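The Ferry to Costov

The ferry from Ornthorpe to Costov takes 18 hours if the sea is in a good mood, and my aunt had booked us on it because the sea, she said, was always in a good mood with her. She had packed a ham. She had also packed my late uncle, who was in a coffee can at the bottom of her handbag and had asked, in writing, to be scattered off Zorkska at sunset.

"Which side of the boat is Zorkska on?" I asked.

"The left," said my aunt, who had never been.

We had a cabin with two bunks and a window that did not open, a fact she took up with the purser before we had left the harbor. He explained that windows on ships were better off that way. She gave him some ham. By dinner he was carrying her cardigan.

It was December, and sunset came early, well before anyone had told us where Zorkska was. My aunt asked a man in the bar. He said it was an island. She asked another, who said it was more of a rock, and that his brother-in-law had once tried to sell it. The asking price had been 2000, he couldn't remember of what, and it had come down to 200 with a goat.

"Your uncle told me there was a hotel," said my aunt.

"There was a goat," said the man.

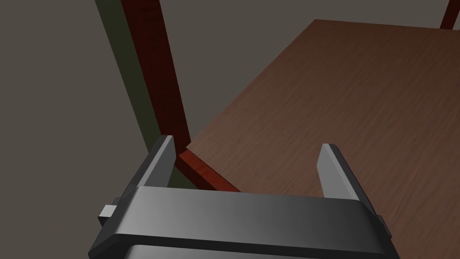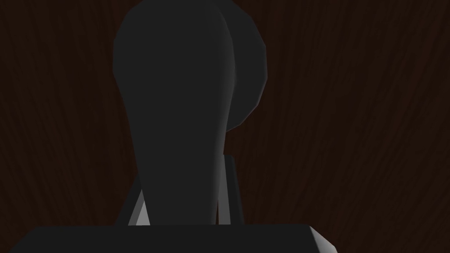
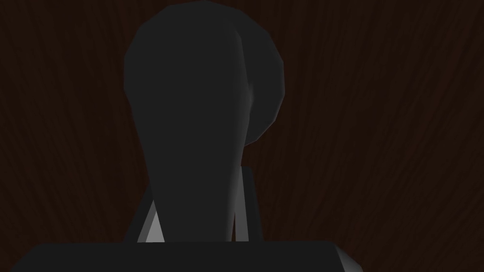
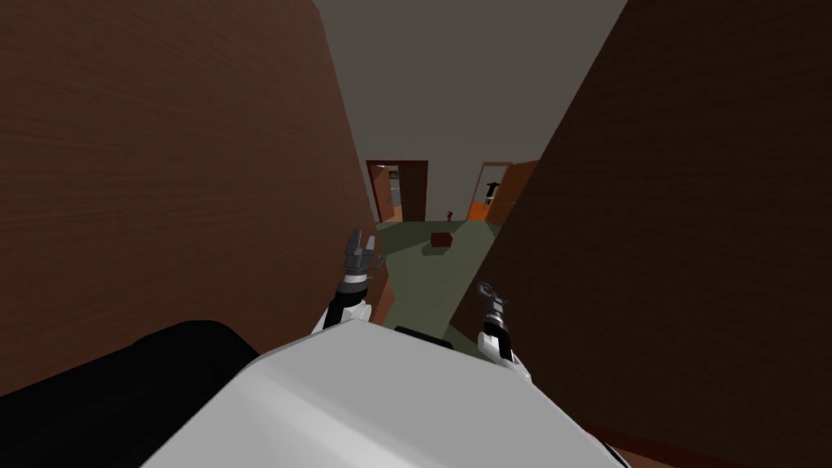
She was quiet for a while after that. My uncle had described the hotel many times over the years, usually when the bills came in. It had a terrace and a band. He had stayed there as a young man, before he met her, and had danced with a countess who wore Xaba, a perfume you could no longer buy. My aunt had resented the countess for most of her marriage and had once thrown a gravy boat at the mention of her.

"No hotel," she said at last.

"Maybe it closed."

"No terrace. No band." She was starting to look rather pleased. "I don't suppose there was a countess, either."

"There might have been a countess."

"On a rock? With a goat?" She ordered a brandy, and one for the purser, who was not supposed to drink and did.

At 6 we went out on deck with the coffee can. It was completely dark and raining sideways. The purser pointed to the right, where there was a small black lump and a light blinking on top of it.

"That's the wrong side," said my aunt.

"It's where they keep it, madam."

She looked at the lump for some time. Then she took the can out from under her coat, shook it a little, and put it back.

"He can come to Costov," she said. "They have a hotel there. I've seen the brochure."

The purser held the door for us, and she asked him whether it had a band.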